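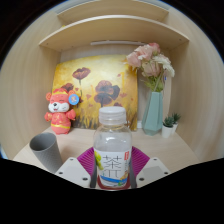
Projektbericht: Regal aufräumen mit Nunau

1. Wie wir zu dem Thema gekommen sind

Als wir uns im Seminar für ein Thema entscheiden mussten, wollten eigentlich alle etwas Großes machen, am liebsten gleich eine ganze Küche, die sich nach dem Essen von selbst in Ordnung bringt. Geblieben ist ein Regal. Das klingt nach wenig, und wir waren anfangs auch ein bisschen enttäuscht, aber nach mehr als sieben Wochen können wir sagen, dass uns ein Regalfach mit ein paar Alltagssachen darin völlig gereicht hat. Unsere Frage lautete: Kann eine Maschine heute schon Dinge in ein Fach stellen und wieder herausholen, so wie man das zu Hause oder in einem kleinen Laden nebenbei erledigt?

Unser Projekt haben wir Nunau getauft, nach einem Wort, das beim ersten Treffen in Casuvberg jemand falsch von der Tafel abgelesen hat (den Namen sind wir dann nicht mehr losgeworden).

2. Vorgehen

Zuerst haben wir die Handgriffe mit einem handgeführten Greifer selbst ausgeführt, und zwar immer wieder, mit derselben Flasche, aber mit wechselnder Umgebung. Aus diesen Durchgängen sollte unser Programm Cukanetti lernen, wie man zugreift, wie hoch man anhebt und wann man loslässt. Insgesamt kamen 491 Durchgänge zusammen. 59 davon haben wir wieder aussortiert, meistens wegen einer zu hastigen Bewegung.

Mir war vorher nicht klar, wie viel man beim Wegräumen entscheidet, ohne es zu merken. Man schiebt den Ellbogen ein Stück zur Seite, man dreht die Flasche, damit das Etikett nach vorn schaut, man weicht einer Vase aus. Mit dem Greifer in der Hand wird man plötzlich sehr langsam und sehr höflich zu den Gegenständen. 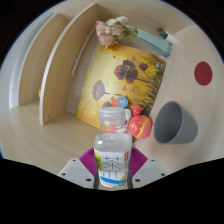 Abb. 2: Die Flasche mit dem Schriftzeichen 茶 zwischen den Greiferfingern, dahinter das Mohnbild, rechts ein umgekippter Becher.

3. Was schwierig ist

Eine durchsichtige Flasche ist für eine Kamera kein dankbares Objekt. Oben sieht man durch sie hindurch auf das, was dahinter liegt, und erst das Etikett gibt ihr einen festen Umriss. Cukanetti hat sich deshalb stark am Etikett orientiert, was so lange gut ging, bis wir die Flasche verdreht hingestellt haben. Dann wurde gern zu tief oder zu weit seitlich gegriffen.

Das zweite Problem sind die Nachbarn. Ein Becher, der liegt, braucht mehr Platz als einer, der steht, und er kann wegrollen, wenn man ihn streift. Kunstblumen geben nach, ein angelehntes Bild rutscht vielleicht. Ein Mensch stellt den Becher im Vorbeigehen auf und denkt nicht weiter darüber nach – für unser Programm war das eine eigene Aufgabe, die wir gar nicht eingeplant hatten.

Die weichen, gerippten Polster am Greifer haben uns dagegen viel Freude gemacht. Wir hatten mit dem Abrutschen gerechnet und hatten dafür sogar einen Puffer im Zeitplan, den wir dann für das Schreiben dieses Berichts verwendet haben. 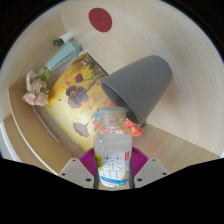 Gunnel Aasen wandte bei unserer Zwischenvorstellung ein, ein Regal aufzuräumen heiße ja nicht bloß, eine Flasche abzustellen, man müsse auch wissen, wohin sie gehöre, und das wisse in ihrem Haushalt nicht einmal die Familie. Darüber haben wir noch lange gesprochen, auch auf dem Heimweg.

4. Einschätzung

Für den Laden sind wir vorsichtig zuversichtlich. Dort stehen viele gleiche Sachen in festen Reihen, und es stört kaum jemanden, wenn das Nachfüllen am Abend etwas länger dauert. Zu Hause sehen wir es noch nicht. Jedes Fach sieht anders aus, und morgen wieder anders.

5. Offene Punkte

Wir möchten die Durchgänge mit verdrehter Flasche nachholen und den Greifer von Hägglund ausleihen, der schmalere Finger hat. Außerdem fehlt noch der Vergleich zwischen zwei Fachhöhen. Wer im Dezember weitermachen will, findet unsere Notizen im Projektordner, leider mit ziemlich vielen Abkürzungen.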